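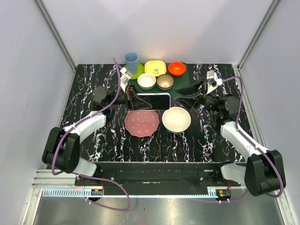 Planning the Equipment for a Two-Arm Table Cell
Project report, Automation Laboratory course
Supervisor: Kendra Simard

1. Purpose of the project

Our laboratory wants to have a second robot cell of the same type as the one we already use. The first cell was put together over a long time, by several student groups, and there is no complete list of what was bought for it. The task of our group was to make such a list, to ask for offers, and to propose a budget which the department can approve in April. We did not have to build anything. We had to find out what is needed, what it costs, and what can wait.

In the beginning we thought that this would be mostly a question of choosing the arms. After the first weeks we understood that the arms are the easiest part of the list, because everybody remembers them. The small parts took us much more time.

2. What the existing cell consists of

We made the inventory by working from the table outward. Two arms with white upper segments are mounted on one black beam along the near edge of the table, one at the left and one at the right. Each arm carries a black gripper with a small white module on top. A purple cable goes along each arm. At each end of the beam there is a small circuit board, and in front of the beam runs an aluminum rail with a toothed rack. The whole is inside an enclosure with light walls and aluminum posts.

It was not possible to find an order number for every one of these things. For the circuit boards we asked the older students, and we received two different answers. For this reason the boards are in our list as "to be confirmed before ordering," and we kept some money for them.

The objects which the arms work with are also equipment, although in the old papers they do not appear. At present there are bowls and plates in different colors, a cup, a smartphone and a dark green mat on which most of the dishes stand. They came mainly from the homes of students. When a bowl is lost, the replacement has another size or another color, and then the results of this month can not be compared with the results of the last month. We propose to buy the dishes as two identical sets, one for each cell, and to keep a third set closed in the cabinet.

3. How we express the costs

The department asked us not to publish the offers of the suppliers. In this report the full budget is therefore set as 100 points, and every price is given as a part of it. The detailed table with the prices is with our supervisor.

4. Offers

We wrote to three suppliers and all of them answered.

Sindar offered a complete pair of arms with beam, cables and grippers. This was the most comfortable solution, but it would take nearly the full budget, and the enclosure would not be included. The people at Sindar were very helpful on the telephone and explained to us also things which we would have to buy elsewhere.

Brorkon offered the arms and the grippers separately. The price is lower, and the grippers can be replaced one by one. The mounting beam has to be made in our own workshop. We asked the workshop, and they can do it if the drawing is complete and the material is paid from the project.

Kowalchuk does not sell arms. We asked them for the enclosure, the rail and the posts. Their offer for the frame material was 21 points if the parts come already cut, and 20 points if we cut them ourselves. We recommend to take the cut parts. One point of difference is less than what we would lose with one wrong cut, and the saw in the workshop is often occupied.

Originally we wanted also an offer from Roltton for the tabletop. The surface in the existing cell is black with white, pink and blue streaks like marble. It looks nice, but one of the questions in our group was if a plain surface would be better for the cameras. We could not agree. In the end we decided to plan the same kind of surface again, so that the two cells stay comparable, and to write to Roltton only after the other parts are approved.

5. Proposed budget

The proposed plan is the following:

Arms and grippers (Brorkon): the largest part, more than half of the budget
Frame, posts and rail, cut (Kowalchuk): 21 points
Beam material for the workshop: small, paid in the first order
Boards and connectors: reserved, to be confirmed
Cables and cable holders: small
Tabletop: reserved until the offer comes
Dishes, mat and one used smartphone without contract: small

The sum of the plan is 99 points. We know that one point is not a real reserve. If the boards are more expensive than we expect, the tabletop will have to move to the next period, and the cell could be started with a simple board painted black.

6. Things we forgot in the first version

In the first version of the plan there were no spare cables. Our supervisor asked us to look at how the cable makes its loops beside the arm, and to think what happens after many hours of movement. We then added two spare cables for each arm. We also added holders, so that the loop near the base has always the same length.

We also forgot the light. The enclosure walls are pale and they throw back much light, and on the gold-colored bowl there is a strong reflection. For the person at the table this is not important, but the software finds this bowl less reliably than the others. A lamp with a softer light is now on the wish list. It is not inside the 99 points.

The last thing was the floor space. The cell itself fits in the room. The door of the storage cabinet does not open fully if the second cell stands next to the first one, and therefore it must be turned with the rail side to the window. We measured this two times.

7. Order of buying

The arms have the longest delivery time, so they should be ordered first. The frame should come before the arms, because we have no safe place to store them outside of an enclosure. Kowalchuk can deliver quickly, and so the frame order may be sent a few weeks later and still arrive earlier. The beam drawing must be given to the workshop when the arms are ordered. The dishes can be bought at any time, but they should be bought all in one shop and on one receipt.

8. Open questions

Who signs for the boards, the laboratory or the electronics group?
Does the Brorkon gripper accept the same small module on top without an adapter? The drawing we received does not show the holes.
Is it permitted to buy a used phone with department money? The purchasing office did not answer yet.

We thank Kendra Simard for reading three versions of the price table, and the workshop for their patience with our drawings.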